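Demonstration collection (robot learning)

Print this page | E-mail this article

Demonstration collection is the gathering of recorded examples from which a robot's control software is trained. A person steers the arms through a chore, the joint positions and camera views are saved, and a learning system is later fitted to the result. The method is also called teleoperated data gathering, though some writers keep that term for work done from another room.

Supporters present it as a way around hand-written rules. How far it gets around them is disputed. Someone still has to choose the objects, the table, the wording of the task and the point at which an attempt counts as done, and those choices seldom appear in published results.
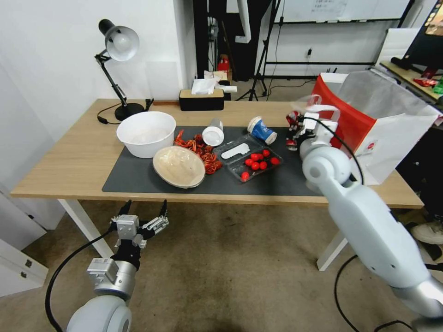
Collection desk with two arms, one fitted with a two-finger gripper and the other with a multi-fingered hand.

Household clutter is a common subject. Cups, bowls, trays and food items are set out on a mat and moved about between attempts. The Stasiv protocol, used at the Traltcombe site, asks for 30 layouts per task and 40 attempts per layout. Critics note that a layout changed by the same few people in the same room may vary less than its number suggests, and that one desk lamp and one wall can end up in every recording.

Mixed hardware raises a further doubt. A grasp recorded with two fingers does not carry over plainly to a hand with several, and pooling the two is often reported as a gain without a separate test of each. Tendach, which sells the Talero recording software, has claimed that some 1000 attempts are enough for a new tidying task. The claim rests on seven tasks chosen by the company, and no outside group has repeated it.

Failed attempts are handled unevenly. Certain groups delete them, others keep them with a label, and many reports do not say. Success rates from different collections are therefore hard to compare.

See also: Imitation learning; Teleoperation; Robot hand

Contact us | Copyright and terms of use | Back to top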